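¿Puede ya un brazo robótico cerrar una funda de gafas con las gafas dentro?

Flarnik_taller
17 enero 2023

Intento automatizar una tarea doméstica que parecía sencilla: dejar las gafas de sol plegadas en su funda, bajar la tapa y apartarla. Trabajo sobre azulejo verde claro, con pinza de dos dedos y cámara en la muñeca. El control es el paquete de Delmont, sin modificar. De 12 intentos completos, 4 terminan con la funda cerrada. En los demás, la pinza empuja la funda entera o pierde el borde de la tapa.

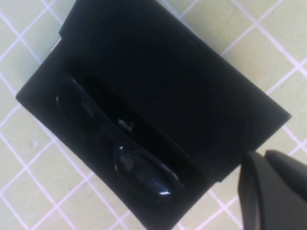
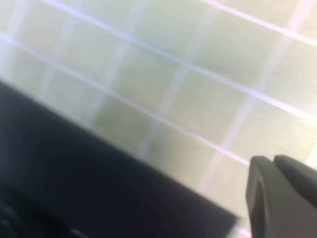

Vistas desde la muñeca. En la primera, la funda abierta con las gafas en su hueco; la segunda sale movida.

Mis dudas: ¿es un límite de la visión, de la pinza o de la planificación? ¿Alguien tiene esto funcionando sin fijar la funda a la mesa?

Respuestas

uchida_usuario
Las tres cosas, en proporción desigual. Empezaría por la visión. Funda negra mate, gafas negras y pinza oscura dan muy poco contraste entre sí; el borde de la tapa se distingue bien contra el azulejo, pero mal contra la bandeja. Además, los reflejos de las lentes estropean la estimación de profundidad en muchos sensores. Baje el tiempo de exposición y no tome la pose con el brazo en movimiento: pare, espere a que se amortigüe la vibración y capture.

En cuanto a la fuerza, el cierre exige empujar la tapa en arco alrededor de la bisagra. Si la trayectoria es recta, la componente horizontal arrastra la funda, sobre todo en una superficie lisa. Nosotros usamos una pinza Uchida con control de impedancia y una trayectoria circular cuyo eje se estima con 4 puntos de la bisagra. Con la misma funda siempre, 109 cierres seguidos sin intervención. Con una funda distinta hay que volver a ajustar el eje. No lo llamaría resuelto.

Plastik
Ponga una lámina antideslizante debajo y se acabó el problema.

mecanizados_sur
La lámina ayuda con el arrastre, pero no con la pérdida del borde. En taller hacemos algo parecido con estuches de calibres y el estuche va siempre en un útil. Sin útil, el tiempo de ciclo no compensa frente a hacerlo a mano. Para casa, donde la funda aparece cada vez en una posición, yo no contaría con ello todavía. ¿Qué recorrido tienen los dedos? Si abren poco, pruebe a empujar la tapa con la pinza cerrada en lugar de agarrarla.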